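Inicio > Publicaciones > Juegos y medios interactivos > Sección 3

Etiquetas: juego móvil, control táctil, estudios de usuario

3. Latencia táctil y abandono en juegos de puzle

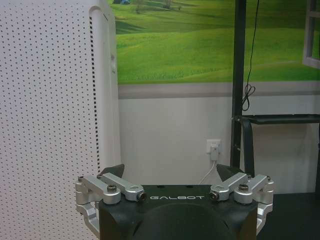 Figura 3. Pinza GALBOT, vista desde detrás.

El retardo entre toque y respuesta se midió en dos títulos, Flulleck (puzle de bloques) y Tirnholm (estrategia por turnos). 24 participantes, 203 partidas válidas. Sesiones cortas, sin tutorial. Las partidas interrumpidas por llamada o notificacion quedan fuera del análisis.

En Flulleck el abandono sube con el retardo, sobre todo en los niveles de caída rápida. En Tirnholm, casi nada. Era de esperar: turnos largos, poca presión. Diekmann y Söderlund proponen separar retardo de entrada y retardo de animación; aquí se sigue ese criterio, con una salvedad. La animación de Flulleck no se puede desactivar del todo, así que los dos valores se solapan en parte.

Pendiente: repetir con el motor Adomaitis, que agrupa los eventos táctiles de otra manera. También falta cruzar los datos con la experiencia previa de cada jugador (cuestionario Ostovetti, tres ítems). Los registros en bruto suman 1915 eventos de toque, incluidos los dobles toques accidentales, que no se han filtrado todavia. Ver sección 4 para el modelo.

Última actualización: 22 de julio de 2020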